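4.3 Setting up the sludge feed on the Kurent screw dryer

Read this section before you open the inlet. The brochure says the Kurent tunes itself to whatever sludge you give it. Do not rely on that. Auto-tune works tolerably well on steady cake from a single source and badly on anything else, and most works have something else.

1. Isolate the feed pump and lock it off.
2. Check that the hopper grille is bolted down on all four sides. A grille that "looks seated" doesn't count.
3. On the Mokavero panel, open FEED and set the mode to MANUAL.
4. Set the feed rate to 400 kg an hour. The factory setting is higher. Leave it alone until you have your own dry solids results.
5. Remove the lock, start the screw empty and let it turn for 3 minutes. Listen for scraping.
6. Start the feed pump. Stay at the panel until the outlet reading has settled, which takes around 20 minutes whatever the progress bar claims.

CAUTION: The outlet casing reaches 90 °C. The green lamp means the drive has stopped — it says nothing about temperature.

NOTE: The panel shows dry solids to two decimal places. The probe is nowhere near that good. Take a grab sample, dry it in the lab oven and believe the oven. 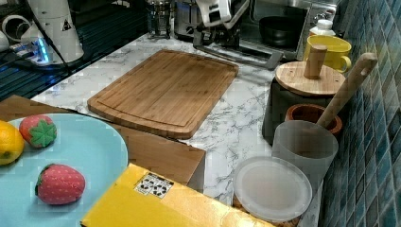
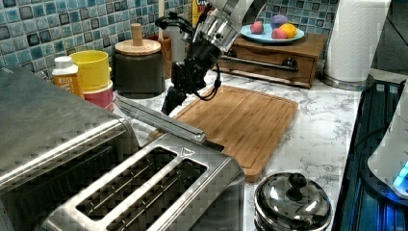
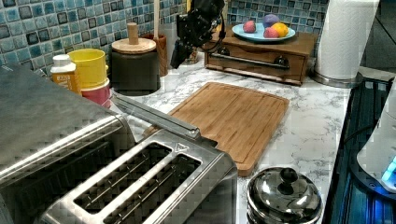
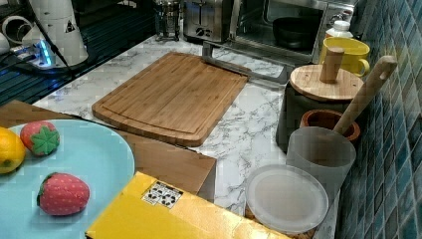
Fig. 4-3. Worktop with bamboo board, all views.

7. If the lab result and the panel disagree, enter the lab figure under FEED > OFFSET. Repeat on Tuesday of the following week, and again after any change of polymer.
8. Only now try AUTO, and only for one shift with someone present. If the feed rate hunts up and down, go back to MANUAL and stay there.

CAUTION: Never clear a blockage through the grille with a bar, even with the screw stopped. Follow section 6.

NOTE: Tiwari polymer is listed as "fully compatible". Vivek Rastogi's trials at the Brostitz works gave sticky cake at the low dose and little better at the high one. Run your own jar tests before ordering a full tank.

Record the final feed rate and offset on the sheet inside the panel door. Queries on this section go to Mervyn Ashworth, commissioning.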